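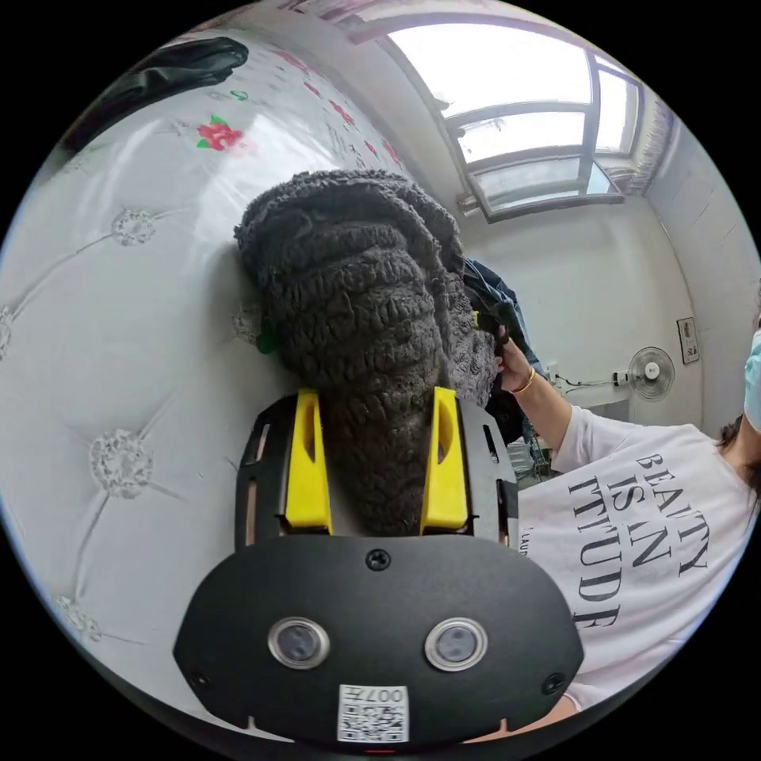
*Gray chunky knit by the bedroom window, with the white tufted headboard on the left.*

## The heavy knits come out again

Each autumn I write one item for this newsletter about wool, and each autumn some readers answer that it came two weeks too late. So this year I send it early, 2019-10-10, while the windows can still be open for part of the day.

The subject is the thick things: chunky sweaters, knitted blankets, everything with big loops and a bumpy surface. The thin pullovers are easy and I have written about them before. The thick ones take half of the shelf, they become heavy when you wash them, and they catch on everything.

### Before you put it on the bed

Most of us sort the winter clothes on the bed, because it is the biggest flat place in the home. I do it too. But please look first at what is near. A headboard with crystal buttons is very pretty, and it is also a good way to pull a loop out of a popcorn stitch. The same goes for zippers, bag buckles, and the corner of a bedside table that was never sanded well. I put an old cotton sheet over the top part of the bed and let it hang over the headboard. It takes one minute.

If a loop is already pulled, do not cut it. Turn the knit to the wrong side, find the place, and bring the loop through with a crochet hook or a thick needle without a point. Then stretch the fabric a little in both directions with your fingers. In a bumpy pattern the repair disappears almost completely. In a flat pattern you will probably still see it, but only you.

### Airing

A knit which was in a closed bag from spring smells like the bag. It does not always need a wash. Lay it near an open window for one afternoon, turn it, and give it another afternoon. Not in strong sun, and not over a radiator. I also do not hang thick knits on a hanger, even for airing. The shoulders get two small horns and the body gets longer, and with a rolled edge at the neck or at the bottom the edge starts to open.

A reader from Hovier wrote to us that she airs her blankets over the back of two chairs, with a towel under each fold. I tried it and I like it. The towel keeps the line of the chair from printing into the knit.

### Washing, if it must be washed

Read the label first. If the label is gone, do as if it is wool.

1. Fill the tub with cool water. A sink is too small for a thick blanket.
2. Use a wool detergent, less than you think. Thick loops hold the foam and you will rinse until the evening.
3. Press the knit under the water and leave it for fifteen minutes. Do not rub.
4. Let the water go out, and press the knit against the side of the tub.
5. Rinse two times, with water of the same temperature.
6. Lift it with both arms under it, like a sleeping child. If you lift it by one end, it will grow.
7. Roll it in a dry towel, then in a second one.
8. Dry it flat, and turn it after one day.

A blanket of 600 grams when dry needs three days in my apartment. In December it needs four, and for this reason I wash in October.

### Folding and storing

For gray, white and other light colors I use a cotton bag. An old pillowcase is as good as anything from the store. Plastic is fine for a trip, but for months I would not recommend it.

Fold in three along the length, then in three again, and do not press the pile to win space. If you have one shelf for knits, put the heaviest at the bottom and change the order once in the winter, so that the bottom one can rest. The folds should not always be in the same place. When I take out a sweater I fold it back a little differently, and the lines do not stay.

Against moths I use lavender in a small bag, and I change it two times a year. Cedar also works for some people. What helps more than both is to shake everything by the window once a month, and to look inside the sleeves and under the ribbed edges, where it is dark and quiet.

### From readers

Several of you asked about the repair kit we mentioned in the last issue, with the Pană needles. The first 100 kits are gone. We have ordered 33 more, and they will be at the shop in Dristov before the end of the month. Please write before you come, the shop is small and they keep only a few behind the counter.

We also got a question about Rurico yarn and whether it can be used to mend a blanket made from another yarn. Yes, if the thickness is near and you wash the new yarn once alone before mending. Otherwise the mended place can shrink in the first wash and pull the loops next to it.

In the next issue: gloves, and how to find the second one.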